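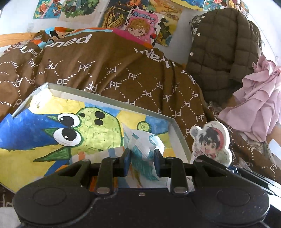
手持ち式グリッパーのカメラから見た作業のようす。二本の指の間に、折れた白い紙がある

手持ち式グリッパーの公開実演を実施 住まいの中での紙作品の取り扱いをテーマに

印刷する | メールで送る

グレルトサイド生活支援技術センターは、フォダスステッド地区の活動棟「シリワン」において、手持ち式グリッパーを用いた作業の公開実演を行いました。ロボットに家庭内の片付けを学ばせるための研究「ニラトネス計画」の一環で、地区の住民、学校関係者、福祉施設の職員らが見学に訪れました。

シリワンは、もとは宿舎として使われていた建物を改修したもので、造形教室や学童の活動に利用されています。当センターは昨年度から同棟の居室の使用許可を受け、紙類や布類を中心とした身の回りの品の扱いについて、継続して作業の記録を行ってきました。これまでの見学の受け入れは共同研究先に限っており、一般の方に作業を公開するのは初めてとなります。

実演の内容

今回の実演で取り上げたのは、絵の具で描いた絵や切り抜きなど、子どもが作る紙作品の取り扱いです。浅い箱に入った作品の中から一枚を選んで持ち上げ、所定の位置に移し、再び箱に戻すまでを一回の作業とし、担当者が説明を交えながら繰り返し行いました。

作業に使用したのは、人が手に持って操作する二本指のグリッパーです。手元の操作で指を開閉する構造で、本体に取り付けたカメラが指先とその周囲を撮影します。撮影した映像は、指の開き具合の記録とあわせて保存され、後日、ロボットアームに同じ作業を行わせるための学習用の資料となります。ロボット本体を室内に運び込まずに作業を記録できるため、家具の間隔が狭い部屋や、寝具の周りのような場所でも記録が可能です。

説明を担当した当センター研究員のクオホア・ライ氏は、紙作品を課題に選んだ経緯について、計画に参加した家庭への聞き取りで、片付けに困る品として紙の工作が繰り返し挙げられたことを紹介しました。同氏によれば、紙作品は形がそろっておらず、重なり合い、絵の具の厚みや折り目によって一枚ごとに曲がり方が異なります。立体の玩具や食器であれば指を掛ける位置をある程度決めておくことができますが、折れた紙の場合は、どの縁が手前にあり、どの面が浮いているかを、つかむ直前に見て判断しなければなりません。

ライ氏は「机の上に一枚だけ置いた紙をつかむことは、すでに多くの装置で行われています。下にも紙があり、その紙に大切な絵が描かれているときに、下の絵を傷めずに上の一枚だけを取ることが、私たちの課題です」と述べました。

実演では、まず二本の指を紙の両側に入れる動作が示されました。指を真上から下ろすと下の作品に触れるおそれがあるため、担当者は箱の縁に近い側から指を傾けて近づけ、紙の浮いた部分を探してから閉じる手順をとりました。続いて、同じ紙を向きを変えて置き直し、折り目に沿ってつかんだ場合と、折り目を横切ってつかんだ場合の動作を順に行い、見学者は手元と、室外に設置した表示装置の映像とを見比べました。

後半には、見学者が手持ち式グリッパーを実際に操作する時間を設けました。体験用には、当センターが用意した白紙と色紙を使用しました。参加した中学生からは、指を閉じる力の加減が難しい、カメラに映る範囲が思ったより狭いといった感想が寄せられました。福祉施設の職員からは、操作部の大きさや重さについて、手の小さい人や握力の弱い人が長時間使うことを想定しているかとの質問があり、ライ氏は、現在の操作部は一種類のみであり、記録作業は短い時間で区切って交代しながら行っていると回答しました。

室内のしつらえについて

記録作業を行う居室では、壁に絵や掲示物を飾り、衣類を掛け、毛布などの布類も置いたままにしています。ニラトネス計画では、作業の対象となる品だけでなく、背景となる部屋のようすも生活の場に近いものとすることを方針としており、実演もこの方針に沿って行いました。

活動棟の運営に携わるマリチカ・ラザル氏は、造形教室の指導者としての立場から、居室の準備にあたって当センターと協議した内容を説明しました。協議では、作品をあらかじめ平らに伸ばしておくかどうかが論点の一つとなりました。当センター側は当初、初回の記録に限り、折れや丸まりのない紙を使う案を示していましたが、教室側から、普段の作品の状態とかけ離れるとの意見があり、折れた紙や切れ端が混ざった状態も記録の対象に含めることになりました。

ラザル氏は「教室の棚では、完成した絵も、切り抜いた残りの紙も、同じ箱に入っていることがあります。どちらを残すかは作った本人に聞かなければ分かりません。機械に片付けを任せる場合にも、まず本人に聞くという順序は守っていただきたいと思います」と話しました。

この指摘を受けて、当センターは、作業の手順書に「不要な紙の判定は行わない」との一項を加えています。現段階の研究で扱うのは、人が指定した一枚を安全につかみ、指定した場所に移すところまでであり、捨てるものと残すものの選別は対象に含みません。

記録の状況

ニラトネス計画における作業の記録は、今回の公開実演までに合計3515件となりました。このうち紙類を対象とするものは2149件で、残りは布類、小型の文具、台所用品などを対象としています。記録はいずれも、一件につき一つの作業の開始から終了までをひとまとまりとし、途中でつかみ損ねた場合も、原則としてそのまま保存しています。

つかみ損ねを含む記録の扱いについては、見学者からも質問がありました。ライ氏は、失敗した動作の直後に人がどのように持ち直すかは学習の上で有用な情報であるとしたうえで、紙が破れた場合や、対象の品が箱の外に落ちて見えなくなった場合には、別の区分を付けて保存していると説明しました。紙類の記録のうち、この区分に当たるものの割合は、集計の方法を見直しているため、今回は公表していません。

また、紙の厚さや絵の具の種類ごとの整理も進めています。水彩絵の具で描いた薄手の紙、厚塗りの紙、紙を貼り重ねた作品では、同じ力で指を閉じてもたわみ方に違いがあります。当センターでは、指先の接触面に用いる素材の比較を並行して行っており、実演の会場では、素材の見本に直接触れていただく場所も設けました。滑りにくい素材は紙を持ち上げやすい一方、離すときに紙が指に付いて残ることがあり、つかむ動作と離す動作の両方に適した素材の選定にはなお時間を要する見込みです。

照明の条件についても報告がありました。窓からの光が箱の一部に強く当たると、明るい色の面と紙の縁との境目が映像の上で見分けにくくなることがあります。従来は遮光して記録を行っていましたが、本年度からは、日中の光が入る状態での記録も行うこととしました。光の条件は作業ごとに記入し、後から比較できるようにしています。

映像の取り扱い

記録する映像には、室内の掲示物や衣類など、作業とは直接関係のない品も映ります。当センターは、記録を始める前に居室の管理者とともに室内を確認し、氏名、住所、連絡先の分かる書類や、人物を撮影した写真を別室に移しています。作品の裏面に作者の氏名が書かれている場合は、紙で覆ったうえで使用します。

記録に使用する作品については、作者本人と保護者の双方から書面で同意を得ています。同意は後から取り消すことができ、取り消しの申し出があった場合、当該の作品が映る映像は学習用の資料から除かれます。説明会では、保護者から、すでに学習に使われた後に同意を取り消した場合はどうなるのかとの質問がありました。当センターは、次回以降の学習から当該の映像を除外すること、完了した学習の結果から特定の映像の影響だけを取り除くことは現在の方法では難しいことを説明し、同意書の記載についても、この点がより明確になるよう改めると回答しました。

見学者の撮影については、室内での写真および動画の撮影をお控えいただき、操作部の撮影のみ、廊下に設けた展示台で受け付けました。

見学者との意見交換

実演の終了後、一階の集会室で意見交換を行いました。地区の小学校に勤務する教員からは、学期末に作品を持ち帰らせる際、大きさの異なる紙を傷めずに束ねる作業に手間がかかっているとして、一枚ずつ移す作業に続き、そろえて重ねる作業についても研究の対象とするよう要望がありました。ライ氏は、重ねる作業では下の紙を押さえる動作が必要となり、一つのグリッパーだけでは対応が難しいことから、両手に一台ずつ、計2台を持って行う記録方法を検討していると述べました。

福祉施設の職員からは、入所者の居室に飾られた作品の掛け替えに使えないかとの意見が出されました。壁面の作品を扱う場合、留め具を外す動作や、高い位置での作業が加わります。当センターは、現時点では壁面の作業を計画に含めていないものの、施設での需要を把握するため、別途聞き取りの機会を設けたいとしています。

住民からは、家庭に導入される時期や費用についての質問が複数ありました。ニラトネス計画は作業の記録と学習方法の検討を目的とする研究であり、製品の開発や販売を行う予定はありません。当センターは、研究の成果を報告書として公開し、活動棟でも閲覧できるようにする方針を改めて説明しました。

このほか、記録作業への協力を希望する場合の手続きについて問い合わせがありました。協力者には、事前に操作の講習を受けていただき、初回は研究員が同席します。講習では、指の開閉の練習のほか、カメラの前を手や袖で遮らない持ち方、作業の始めと終わりの合図のしかたを確認します。作業に決まった速さはなく、普段の手の動かし方に近い速さで行うよう案内しています。

ラザル氏は意見交換の中で、造形教室に通う子どもたちにも実演の内容を伝える機会がほしいと要望しました。これを受け、当センターは、教室の時間内に短い説明の場を設けることとし、日程と内容について活動棟と調整を始めています。子ども向けの説明では、専門用語を避けた資料を新たに作成し、操作の体験には、指先の力を抑えた状態のグリッパーを使用する予定です。

今後の予定

当センターは、紙類の記録を引き続き行い、折れた紙、貼り重ねた作品、切り抜きの三つの区分について、記録数の偏りを減らすことを当面の目標としています。とりわけ切り抜きは、輪郭が複雑で細い部分が折れやすく、他の区分に比べて記録が少ないことから、年度内に約1000件を追加する計画です。

10月には、これまでの記録をもとに学習を行ったロボットアームによる実演を、当センターの実験棟で開催します。課題は今回と同じく、箱の中の紙作品を一枚ずつ移す作業とし、人が手持ち式グリッパーで行う場合と、ロボットアームが行う場合とを続けてご覧いただく構成を予定しています。シリワンの居室での実施についても検討しましたが、ロボットアームの設置に必要な床面の広さと電源の条件を満たさないため、会場を実験棟としました。

見学は事前申込制とし、定員を超えた場合は抽選を行います。車いすを利用される方、手話通訳を希望される方は、申込書の所定欄にご記入ください。申込書は、グレルトサイド生活支援技術センターの受付およびフォダスステッド地区の活動棟シリワンの窓口で配布します。申込期間、開始時刻および会場までの交通については、決まり次第、両施設の掲示板でお知らせします。

なお、今回の公開実演で配布した資料のうち、手持ち式グリッパーの各部の名称を示した図に一部誤りがありました。訂正した資料は当センターの受付でお渡ししています。すでに資料をお持ちの方は、お手数ですが差し替えをお願いいたします。

本件に関する問い合わせは、グレルトサイド生活支援技術センター企画広報係で受け付けています。

最終更新:2021年7月23日

印刷する | メールで送る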